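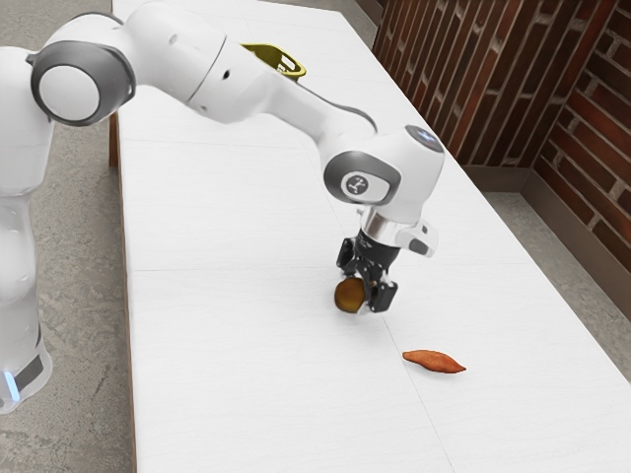

5. Vorführbetrieb am Tag der offenen Tür

Dieser Abschnitt gilt für die Greifvorführung mit der Simulationsumgebung Nanomis, Szene Holtside, und für den anschließenden Betrieb am echten Arm. Er setzt voraus, dass die Abschnitte 1 bis 4 abgearbeitet sind. Wer zum ersten Mal vor Publikum vorführt, überschätzt erfahrungsgemäß die Simulation und unterschätzt die Besucher. Die Szene sieht gut aus: glänzend weißer Arm, Backsteinwände, auf dem weißen Tisch eine Süßkartoffel, die sogar einen Schatten wirft. Über die Zuverlässigkeit des Greifens sagt das nichts. Sagen Sie den Besuchern gleich zu Beginn, dass sie eine gerechnete Szene sehen. Im März haben wir das versäumt und mussten uns danach fragen lassen, in welcher Halle der Tisch steht.

5.1 Vorbereitung

1. Rechner und Projektor einschalten, Nanomis starten, Szene Holtside laden. Das Laden dauert beim ersten Mal bis zu 4 Minuten. Nicht mehrfach klicken.

2. Im Menü Ansicht die Kamera auf "Tisch, schräg" stellen. Die Voreinstellung "Rundflug" wirkt eindrucksvoll, man erkennt darin aber den Greifer nicht.

3. Zufallsstartwert notieren und auf dem Protokollblatt eintragen. Ohne Startwert lässt sich ein Fehlgriff hinterher nicht nachstellen.

4. Zwei Probeläufe ohne Publikum durchführen. Schlägt einer davon fehl, Szene neu laden und die Probeläufe wiederholen. Schlägt wieder einer fehl, trotzdem vorführen und es dazusagen.

Hinweis: Die Programmversion nach Beginn der Veranstaltung nicht mehr aktualisieren, auch wenn das Programm es anbietet.

5.2 Ablauf der Simulation

1. Begrüßung, höchstens 2 Minuten. Den Werbefilm von Umano bitte weglassen. Er zeigt Aufgaben, die wir nicht vorführen können, und weckt Fragen, die am Stand niemand beantworten kann.

2. Lauf mit F5 starten. Während der Arm sich bewegt, nur erläutern, was gerade auf der Leinwand geschieht. Keine Vorhersagen über den Ausgang.

3. Wenn der Greifer bei einem Objekt steht, Lauf mit der Leertaste anhalten. An dieser Stelle lässt sich am besten erklären, dass eine Position über dem Tisch noch kein gelungener Griff ist. Danach fortsetzen.

4. Ergebnis laut nennen, auch wenn der Griff misslingt, und im Protokoll ankreuzen. "Teilweise" gibt es als Ergebnis nicht.

5. Mindestens 7 Läufe hintereinander zeigen. Ein einzelner gelungener Lauf ist ein Trick.

Hinweis: Im Begleitheft steht, die Steuerung sei in über 1000 simulierten Läufen erprobt worden. Die Zahl mag stimmen. Wie viele davon gelungen sind, steht nicht dabei, und auf unsere Nachfrage haben wir bisher keine Antwort erhalten. Verwenden Sie die Angabe nicht als Qualitätsnachweis.

5.3 Wechsel zum echten Arm

ACHTUNG: Der Arm läuft auch dann an, wenn auf der Leinwand noch die Simulation zu sehen ist. Vor dem Umschalten muss die Absperrung geschlossen sein.

1. Simulation beenden. Das Fenster schließen, nicht nur verkleinern.

2. Absperrkette einhängen, Not-Halt drücken und wieder entriegeln. Die Meldung "Bereit" abwarten.

3. Steuerkasten Jireš auf "Hand" stellen und den Arm in die Grundstellung fahren. Erst dann auf "Automatik" umschalten.

4. Geschwindigkeit auf der niedrigsten Stufe belassen. Besucher finden das langweilig. Das ist hinzunehmen.

5. Denselben Griff vorführen wie in der Simulation. Mit Abweichungen ist zu rechnen - echte Kartoffeln rollen anders als gerechnete, und keine gleicht der anderen. Fällt etwas herunter, erst nach dem Anhalten aufheben.

VORSICHT: Kinder dürfen dem Greifer keine Gegenstände reichen, auch nicht auf Wunsch der Eltern und auch nicht für ein Foto.

5.4 Fragen aus dem Publikum

Häufig wird gefragt, wann so ein Arm in der eigenen Küche steht. Nennen Sie kein Jahr. Auf die Frage, ob der Arm "sieht", bitte nur den Sensoraufbau aus Abschnitt 3 wiedergeben. Fragen nach Preisen gehen an den Infotisch am Eingang.

5.5 Abschluss

1. Arm in Grundstellung fahren, Hauptschalter aus, Schlüssel abziehen.

2. Protokollblätter einsammeln, auch die unvollständigen. Misslungene Läufe werden nicht gestrichen.

3. Rechner herunterfahren. Der Projektor muss nachlaufen, Netzstecker erst ziehen, wenn der Lüfter steht.

Stand dieses Abschnitts: 16. Okt. 2018. Ältere Ausdrucke enthalten in 5.3 noch die falsche Reihenfolge der Schritte 2 und 3 und sind zu vernichten.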